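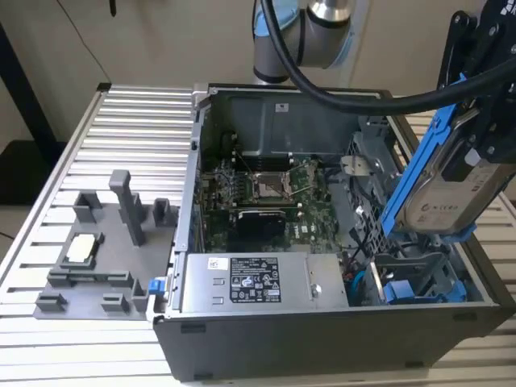
lid off, socket open, chip sat in the cradle on the left

mouldywheelbarrow wrote:
Right, before I do anything daft. Office tower from the Westeck clearance lot, want to put the CPU back in with fresh paste and then find out why it only boots when it feels like it. Sometimes fans and no picture, sometimes fine for 2 hours then dead. Memory is in and I havent touched it, the small black card below the socket is still in, PSU too.

Questions. Do I need to take the big dark plastic shroud out or can I work round it? Is the PSU worth swapping first? And paste – pea, line, spread, what?

tansy_b wrote:
Shroud out. Ours at work (same sort of layout, blue latches on the drives) unclip with a bit of a squeeze and then lift. Don't yank, theres sometimes a fan lead hiding under.

Paste – pea. Done.

Kettlecroft wrote:
Pea is fine but spread is better on the older wide heat spreaders. Corners run hot otherwise.

tansy_b wrote:
They really don't. Pressure does the spreading. I've done 23 of these for the school and not one has come back for heat.

Kettlecroft wrote:
Not come back for heat that you know of. Did anyone look at temps?

tansy_b wrote:
Yes. Me. April, every machine, half an hour flat out each. Anyway.

OP, more to the point, don't leave that socket open while you argue about paste. If it's the pins-in-the-board kind one crumb or one sleeve and you're shopping for a motherboard.

mouldywheelbarrow wrote:
Noted. Covered it with the bit of plastic from the spare. Is there a way to tell if pins are already bent? Can't see anything but my eyes arent great.

Marloes Wouters wrote:
Torch from the side, low down, and turn the case slowly. Straight pins all shine together in rows. A bent one catches the light at the wrong moment. Phone camera zoomed in helps as well. If you do find one, stop and post a picture, don't go in with tweezers.

And look at the gold side of the chip too. Old paste gets round there more than people think. Isopropyl, lint free cloth, let it dry, hold it by the edges only.

dobbin77 wrote:
Fans but no picture is memory nine times out of ten. Pull the lot, one stick in the first slot, try. Then the next stick. Boring but free. I wouldnt be lifting CPUs out at all for that fault tbh

mouldywheelbarrow wrote:
Bit late for that dobbin

dobbin77 wrote:
Well yes. Still do the memory though.

Kettlecroft wrote:
I'd go PSU. Dead after 2 hours is not memory. Those office supplies are all the same age as the machine and the caps get tired. Tendura do a drop-in one, or Birklow if you can wait on delivery. Check the plug on the board first, some makers use their own and an ordinary supply won't fit.

tansy_b wrote:
Agree with Kettlecroft for once. Check the plug. Also don't open the old PSU to have a look, whatever the videos say.

dobbin77 wrote:
Swapping parts before testing is how you end up with over 1,000 quid in a machine worth forty. Borrow a supply, dont buy one.

Marloes Wouters wrote:
Order I would do it in, for what it's worth:

CPU in, line up the notches or the little triangle, let it drop in under its own weight, no pushing. Lever down – it will feel like too much force and it's normal.
Heatsink on, screws crosswise, few turns each.
One stick of memory. Little black card out for now, use the onboard video if it has any.
Boot. Leave it sitting in the BIOS for a good while. If it falls over there it isn't the drive or Windows.
Then borrow a PSU like dobbin says.

And move the cables by the drive cage out of the way before the shroud goes back, they get pinched on these.

mouldywheelbarrow wrote:
Perfect, thats the plan then. Going with a pea, sorry Kettlecroft. Hájek on the other board has a spare supply he'll lend me so will try that at the end if it still plays up. Paste should be here in the morning

Kettlecroft wrote:
Your chip. Post the temps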